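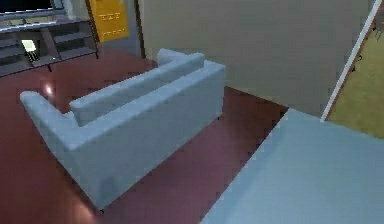 Asunto: Re: Agua en el sector norte de Brandetville: propuesta para la sesión del consejo
De: Ostap Horobets
Para: lista de vecinos de Brandetville
Fecha: 23 sep 2022

Estimados vecinos:

Respondo al mensaje de Svyatoslav, que copio más abajo para quienes se han incorporado a la lista en los últimos días. Pido disculpas por adelantado si alguna frase no suena del todo natural; el español no es mi primera lengua y prefiero escribir despacio para que se entienda bien.

Ayer asistí a la sesión ordinaria del consejo municipal. El asunto del transporte escolar estaba en el punto quinto del orden del día, pero se trató al final, cuando ya habían salido varios concejales. Por este motivo no hubo votación. El presidente del consejo, señor Antoniuk, explicó que el contrato con la empresa Elar sigue vigente hasta el final del curso y que el ayuntamiento no puede modificar los recorridos sin el acuerdo de la empresa. El concejal Ivan Symonenko le contestó que la cláusula de revisión existe, y leyó el párrafo en voz alta. Yo tomé nota: permite cambiar una parada si lo solicitan por escrito 100 residentes empadronados en el distrito afectado.

Veo que he dejado en el asunto el título de otro hilo, el del agua. Este mensaje trata solamente del autobús escolar. Si alguien responde, le ruego que cambie la línea del asunto.

Sobre lo que escribe Svyatoslav, quisiera precisar lo siguiente.

> El mensaje de Svyatoslav Shevchuk decía:
>
> Buenas tardes a todos. Me han llamado varias familias de la calle del Molino
> muy molestas porque el autobús ya no entra en el barrio y los niños tienen
> que caminar hasta la carretera de Stundport. En esa carretera no hay acera
> por el lado del río. En el ayuntamiento me dijeron que es una decisión de
> la empresa, y en la empresa me dijeron que es una decisión del
> ayuntamiento. ¿Alguien sabe quién ha firmado este cambio? Propongo que
> vayamos todos a la próxima sesión y que no nos movamos de allí hasta que
> nos den una respuesta.
>
> Además, entiendo que el recorrido antiguo costaba más dinero, pero
> nadie nos ha enseñado las cuentas.
>
> Saludos, Svyatoslav

Primero, la firma. Según el acta de julio, el cambio lo aprobó la comisión de servicios y no el pleno. En el acta consta que Elar pidió suprimir dos paradas y que la comisión lo aceptó sin debate. No he encontrado ningún informe de seguridad vial adjunto. Lo pedí en la ventanilla de registro y me dieron un resguardo, pero todavía no tengo el documento.

Segundo, las cuentas. El ahorro que figura en el acta es de 2.000 euros por curso. No se indica cómo se ha calculado. Symonenko solicitó el desglose durante la sesión y el secretario se comprometió a entregarlo antes de que termine septiembre.

Tercero, la propuesta de no movernos de la sala. Comprendo el enfado y lo comparto, mi hija también baja por esa carretera. Sin embargo, el reglamento permite al presidente desalojar al público, y entonces perderíamos el turno de palabra. Me parece mejor presentar la solicitud por escrito y pedir que intervengan dos personas en nombre del barrio. Poul Hafþórsson ya habló en el pleno cuando se discutió el alumbrado y conoce el procedimiento; le he preguntado y está dispuesto. Falta otra persona, a ser posible de la calle del Molino.

Las hojas para firmar están en la panadería y en la recepción del centro de salud. Hace falta escribir el nombre completo, la dirección y el número de documento, con letra clara. Las firmas sin dirección no son válidas para la cláusula. Por favor, que no firme nadie en lugar de un familiar, aunque viva en la misma casa.

Yurii Stasiv me preguntó en privado si pueden firmar los abuelos que recogen a los niños pero viven en Stundport. Por lo que leyó Symonenko, no pueden, porque no están empadronados en el distrito. Pueden, eso sí, enviar una carta aparte al registro, y yo les ayudo con gusto a redactarla.

Todavía no conozco la hora de la próxima sesión. La escribiré en esta lista cuando se publique la convocatoria. Si alguno de ustedes tiene fotocopia del contrato completo, con los anexos, le agradecería mucho que me la prestara, porque en la página del ayuntamiento el anexo segundo no se abre.

Reciban un cordial saludo,

Ostap Horobets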